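How to Tame the Cables Behind Your Desk

4 min read
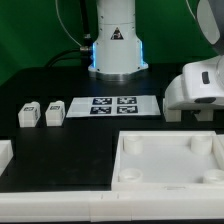
Photo: Drellico

If you're anything like me, you've been meaning to deal with that nest behind your desk since September, and every time you drop a pen back there you promise yourself this will be the weekend. Well, let's make it this one! Put on some music, pour a coffee and give yourself 30 minutes.

Start by shutting everything down and unplugging the power strip from the wall. Then pull out each cord, one at a time, and wrap a bit of masking tape near the plug with its name on it — "lamp," "printer," "speakers," whatever makes sense to you. I skipped this the first time and spent an evening guessing.

Next, wipe the cords down (they get so dusty) and set aside any that don't belong to anything you still own.

Now screw or stick your power strip to the underside of the desk, toward the back. Run the cords along the same path and fasten them every foot or so with hook-and-loop ties. Keep the ties a little loose, and let thick cords bend in a wide, easy curve, never a sharp fold. If your desk goes up and down, raise it all the way before you fasten anything.

Plug things back in and tuck the extra length into a tray. I use a mesh one from Plutero, but a shoebox with 2 holes cut in it did fine for years.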